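Trata Workshop Notes
Print this page | E-mail this page
February, by the Trata bench team

Collecting Your First Bin-Picking Examples
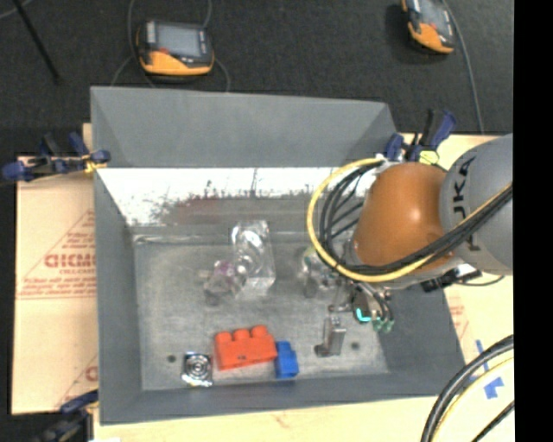 The picking bin with a small mixed load, arm reaching in from the right.

If you have read our page on mounting the arm, you are probably itching to press record, and I don't blame you one bit! But do give yourself a slow morning for this part. The examples you gather now are the only thing your learning system will ever know about your bin, and it will copy your bad habits just as faithfully as your good ones (ask me how I know).

Start with the bin itself. Clamp it down at the corners so a bump from the gripper can't shift it, then give every clamp a good wiggle. Ours is an old metal one with plenty of scratches, and I rather like it that way, as a real bin will have marks and glare too. Put some tape on the table if you need a reminder of where things go.

Next, pick your objects. Go for a mix: a couple of toy building blocks for the easy grabs, something small and metal, something shiny and flat, and a few clear plastic packages. The clear ones are hard, and you will be tempted to leave them out. Please keep them in! A system that has only met bright red blocks will be quite lost with see-through plastic.

Now for the recording. In Stoltine, which is the free program we use for logging, open a new session and name it after the load in the bin. Then, for each example:

1. Bring the arm back to its starting pose.
2. Scatter the objects by hand, and let some of them touch or lean on each other.
3. Step back, start the recording, and guide the gripper to one object at a steady pace.
4. Close, lift, carry it over the rim, and stop the recording.
5. Mark it as a good grab or a miss before you do anything else.

Keep the misses. Our first set had 200 examples, and after we tossed everything that looked clumsy we were down to 154, and the system trained on those had no idea what to do when a package slipped. We put the misses back, with their labels, and it got noticeably better at trying again.

Change the load every 20 examples or so, and check your cables while you're at it. A loop that hangs nicely at the start can creep toward the gripper as the wrist turns.

When you have a full set, copy it to a second drive and move on to the Pereyra page for sorting and trimming.

Get Trata Workshop Notes by e-mail once a month. You can unsubscribe at any time.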